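Ranger les dépendances d'une vieille application

Depuis le mois de juin, je passe une partie de mes soirées à nettoyer les dépendances d'Ignacio. Ignacio est le nom de notre application de gestion des tournées chez Hallham, l'entreprise où je travaille depuis que j'habite à Rirnby. Elle a été commencée par deux personnes qui sont parties avant mon arrivée, et elle a grandi sans plan. Je veux noter ici ce que j'ai fait, d'abord pour moi, et aussi pour Charoen Phetsri, qui va reprendre la même chose sur la partie mobile et qui m'a demandé un texte.

Je précise que le français est ma troisième langue. Si une expression vous semble étrange, vous pouvez me l'écrire, je corrige volontiers.

Le point de départ

Le fichier de manifeste déclarait 74 dépendances directes. Quand on demande l'arbre complet, on arrive à 267 paquets. Je pensais que ce serait plus. Le problème venait surtout des versions : certaines lignes disaient « n'importe quelle version supérieure à », d'autres n'avaient pas de contrainte du tout, et le fichier de verrouillage n'était pas dans le dépôt. Quelqu'un l'avait ajouté à la liste des fichiers ignorés, avec un commentaire qui disait seulement « conflits ».

Cela veut dire que deux personnes qui installaient le projet le même matin pouvaient avoir deux applications différentes. Nizar Qudah, qui est arrivé dans l'équipe après moi, a perdu ainsi sa première journée. Chez lui, les dates des tournées étaient décalées d'un jour. Chez moi, tout était correct. Nous avons comparé notre code ligne par ligne, et il était identique, bien sûr. La bibliothèque de dates avait changé sa manière de lire les fuseaux horaires dans une version mineure, et lui seul avait cette version.
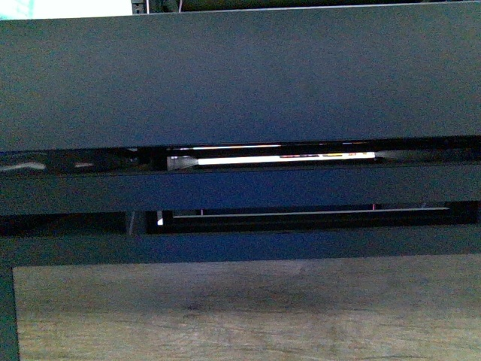 Panneau gris-bleu, et de la lumière dans la fente.

J'ai donc commencé par la chose la moins intéressante : remettre le fichier de verrouillage dans le dépôt. Pour choisir quelles versions y mettre, je n'ai pas utilisé ma machine. J'ai demandé à Heidrun Reisinger, qui s'occupe de la production, de me donner la liste exacte de ce qui tournait sur le serveur. Elle me l'a envoyée dans un simple fichier texte, et c'est ce fichier qui est devenu la référence.

Je recommande cette façon de faire. La production est peut-être en retard, elle contient peut-être des paquets qu'on n'aime pas, mais c'est la seule combinaison pour laquelle on a vraiment des mois d'expérience. Mettre à jour vient ensuite, dans un autre commit. J'insiste sur ce mot « autre » : dans ma première tentative, j'avais mélangé le verrouillage et trois mises à jour, et j'ai dû tout recommencer après la relecture.

Les conflits dans le fichier de verrouillage

Le commentaire « conflits » avait une raison. Quand deux branches ajoutent chacune une dépendance, le fichier de verrouillage change à deux endroits proches et la fusion échoue. Le fichier est long (le nôtre fait 2 076 lignes) et personne n'a envie de le corriger à la main. Il ne faut d'ailleurs pas le corriger à la main.

Notre règle est maintenant la suivante. On prend la version de la branche principale, entière, sans regarder l'autre. On garde en revanche les deux ajouts dans le manifeste. Puis on relance la résolution avec l'option qui interdit de toucher aux paquets déjà verrouillés. L'outil ajoute seulement ce qui manque. J'ai mis ces commandes dans un petit script que Nizar a renommé deux fois et qui s'appelle pour l'instant « reverrouiller ».

Il reste un cas désagréable : les deux branches demandent le même paquet avec des contraintes incompatibles. Dans ce cas il n'y a pas de script. Il faut parler avec l'autre personne, et je trouve que c'est normal.
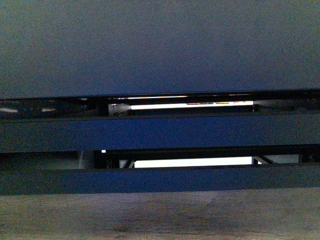
Une fois les versions fixées, j'ai voulu savoir lesquelles des dépendances directes étaient encore utiles. J'ai d'abord cherché les importations avec une expression régulière. C'est rapide, et c'est faux. Notre application charge des modules par leur nom, à partir d'un fichier de configuration, et ces modules n'apparaissent dans aucune importation. J'ai supprimé ainsi le connecteur d'impression, les tests sont restés verts, et c'est Heidrun qui a remarqué sur l'environnement de recette que les bons de livraison ne sortaient plus.

Après cet épisode, j'ai procédé autrement. J'ai ajouté une trace au chargement des modules, et nous avons laissé cette trace active en recette pendant un cycle complet, avec la clôture mensuelle. La clôture est importante : elle utilise des morceaux de code qui dorment tout le reste du temps. Le résultat faisait 3 649 lignes, avec beaucoup de répétitions. Triées et dédoublonnées, elles donnaient une liste que l'on pouvait comparer au manifeste.

Les paquets que j'ai retirés étaient souvent de petites choses. Une bibliothèque pour mettre des couleurs dans le terminal. Deux bibliothèques différentes pour valider une adresse électronique, dont une refusait les adresses avec un signe plus. Un client pour un service de cartes qui a fermé. Un paquet de trois fonctions dont nous utilisions une seule, et que j'ai remplacé par quatre lignes dans notre module d'utilitaires, avec un test.

Je n'ai pas tout retiré. Trinidad Belmonte, qui relit mon travail avec beaucoup de patience, m'a arrêté sur la bibliothèque d'export de tableurs. Je voulais la remplacer par une plus légère. Elle m'a demandé quels clients ouvraient ces fichiers et avec quel logiciel, et je ne savais pas répondre. Nous l'avons donc gardée.
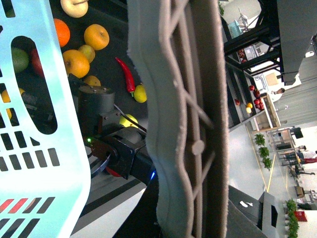 Panier bleu clair, pommes, orange.

Les dépendances des dépendances

Avec les paquets transitifs, on a moins de pouvoir. On ne les a pas choisis. Je me suis limité à deux questions pour chacun : est-ce que quelqu'un le maintient encore, et est-ce qu'il est concerné par une alerte de sécurité ouverte ?

Pour la deuxième question, nous utilisons Giltia, que l'entreprise avait déjà. L'outil lit le fichier de verrouillage et produit un rapport. Avant, il lisait le manifeste seulement, faute de mieux, et devait deviner les versions. Il nous signalait donc des failles dans des versions que nous n'avions pas, et il se taisait sur d'autres. Plusieurs collègues avaient pris l'habitude de supprimer ces messages sans les ouvrir. Je les comprends, je faisais pareil.

Depuis que le verrouillage est en place, le rapport est court. Pour chaque alerte, j'écris une phrase dans un fichier du dépôt : concerné, non concerné, ou à revoir, avec le motif. Par exemple, une faille dans l'analyse de fichiers XML reçus de l'extérieur, alors que nous produisons du XML sans jamais en lire. Je marque « non concerné » et je mets le nom de la fonction vulnérable, pour que la personne suivante puisse vérifier sans refaire toute la lecture.

Brock Desjardins pense que ce fichier va vieillir et que bientôt il sera plein de phrases fausses. Il a sans doute raison. J'ai donc ajouté une vérification : si la version du paquet change, la phrase correspondante est considérée comme périmée et l'intégration continue affiche un avertissement. C'est un avertissement et pas une erreur. Nous en avons discuté longtemps, et je ne suis pas complètement sûr de notre choix. Si le fichier devient illisible, nous passerons à l'erreur.

Il y a aussi la possibilité de forcer une version transitive dans le manifeste. Je l'ai fait une fois, pour une bibliothèque de compression dont le correctif existait mais que le paquet parent ne voulait pas accepter. Cela fonctionne, mais il faut écrire à côté à quel moment on pourra enlever la ligne. Dans l'ancien manifeste, j'ai trouvé une ligne de ce type sans explication, pour un paquet que plus rien ne demandait.
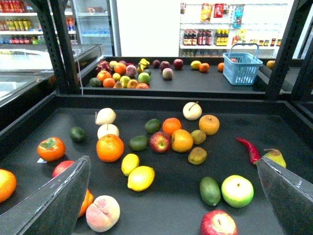 Le rythme des mises à jour

Le verrouillage a un défaut évident : si on ne fait rien, rien ne bouge. J'ai connu dans un emploi précédent un projet verrouillé depuis si longtemps que la première mise à jour a demandé une réécriture du module de paiement.

Nous avons essayé d'abord le robot qui ouvre une demande de fusion par paquet. C'était trop. Les demandes s'accumulaient, chacune modifiait le fichier de verrouillage, et dès que l'une était fusionnée, les autres devenaient invalides. Maintenant, les correctifs de sécurité arrivent seuls, chacun dans sa demande. Les versions mineures sont groupées une fois par mois. Les versions majeures ne sont jamais automatiques : on crée un ticket, une personne lit les notes de version et écrit ce qui change pour nous.

Pour la mise à jour groupée, la personne désignée la prépare le matin et la recette la reçoit avant midi. Heidrun ne veut pas la recevoir à 17 heures, et je trouve cette demande raisonnable.

Quand la mise à jour groupée casse quelque chose, je coupe la liste en deux et je relance les tests sur chaque moitié. Parfois cela ne marche pas, car deux paquets doivent avancer ensemble, et aucune des deux moitiés ne s'installe. J'ai fini par noter ces couples dans le même fichier que les alertes. Il y en a peu, mais on les oublie toujours.

Ce qui reste à faire

La partie mobile n'est pas commencée. Charoen, si tu lis ceci : demande la liste des versions à partir du dernier paquet publié, et pas à partir de la machine de compilation. Elle a été réinstallée depuis.

Il faut aussi que je regarde les images de base de nos conteneurs. Elles ont leurs propres paquets système, et pour eux nous sommes encore dans la situation que je décris au début de ce texte. J'ai ouvert le fichier une fois, j'ai vu l'étiquette « latest » à quatre endroits, et je l'ai refermé. Ce sera le sujet d'un prochain billet, quand j'aurai compris comment notre registre interne conserve les anciennes images.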